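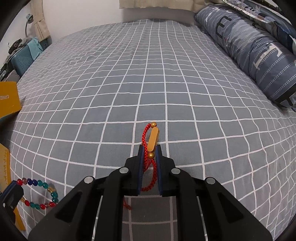 Figure 3. Jewelry sorting in the bedroom setting, with a braided cord bracelet in the jaws of the main gripper.

5.3 Failures on small, flexible items

Of the 3352 grasps logged across all sites, 590 ended in a fault, and jewelry supplied far more than its fair share. We had expected trouble from bedding, which is large and shapeless and appears to resent being handled. Bedding gave us very little. The item that stopped the line most often weighs less than a house key. In Figure 3 the lower half of a red braided bracelet sits in the narrow gap between the two blue pads, with one round bead at the upper end of the gold-colored bar and the other just below the bar, between the jaws. By the standards of our scoring sheet this is a good grasp, and the planner agreed every time it saw one like it. The planner's confidence is worth mentioning because it stayed equally high in the cases described next.

The most common fault, which we call a silent loss, runs as follows. The jaws close on cord alone. The cord flattens under the pads, the motor current drops below the contact threshold, and the controller decides that it has missed. It then opens the jaws to try again, and so lets go of an object it was holding perfectly well. Tumelo Mkhize found 67 of these in the logs from the December runs. In each one the system reported an empty hand, opened it, and made the report true.

Raising the closing force looked like the obvious cure, and we tried it over one weekend. The controller now noticed the cord. It also noticed beads, hard enough to shoot one of them out of the jaws and across the room. No one was hurt, but Teresa Barros, who was standing at the far side of the bed, has worn safety glasses for bracelet trials ever since, and the rest of us soon copied her. We logged the event as a safety matter and put the force back where it had been.

A second group of faults came from loose ends. Many cord bracelets finish in a thin tail with a knot, and a tail of this kind can hang below the jaw while everything above it is held firmly. The grasp check looks only at the space between the pads. It has no opinion on what dangles underneath. On Sunday, March 18, 2018, a tail worked its way into a joint of the linkage during a transfer, and the jaws would not open at the drop point. The Triteck controller responded by repeating the open command 855 times before Carol Wragg reached the stop switch. The bracelet survived. The joint needed a new pin.

Two changes followed. The controller now waits and compares jaw width with the fully closed position before it declares a miss, so that a flattened cord still counts as something. Repeated commands are capped at three, after which the arm holds still and asks for a person. Thabiso Mtshali argued for a cap of one, on the grounds that the second and third tries had never once helped, and the logs are on his side – we kept three mainly to avoid rewriting the recovery code.

Neither change deals with the loose ends. Tucking them by hand before each run works well, and Sipho Masilela has become very quick at it, but a sorting system that needs its bracelets tidied first is hard to describe as automatic. We return to this in Section 6.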